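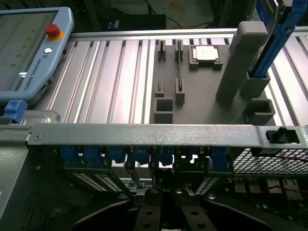
Grey fixture plate on the aluminium table

Support > Flandix > Time sheets > Ticket 527
Search tickets Go
01/06/2018, opened by moroz

Hello again! Time sheets are still coming out wrong on my side. Anything I enter after lunch gets saved against the day before, so my Thursday looks heroic and my Friday looks like a day off (I wish). It happens on both the office PC and my laptop, same login.

Tried so far: logged out and in, cleared the browser cache, switched from Uketti to the plain web page. No change. Then I changed the time zone in my profile to London, saved it, and when I went back it said Auckland. Did it again, same thing!
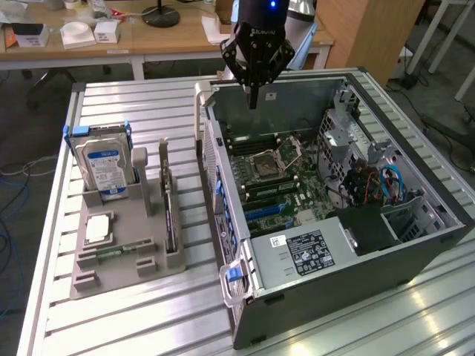

So I had a dig through the export, and every row from line 355 down has the wrong zone. Everything above it is fine. That's about where we moved the Hurno jobs across in November, if that helps you narrow it down.

Update: your reset link worked for new entries, thank you. The old rows are still a day out, though, and payroll wants them by Monday. Can you shift them in bulk, or do I have to retype the lot? Please leave the ticket open till then.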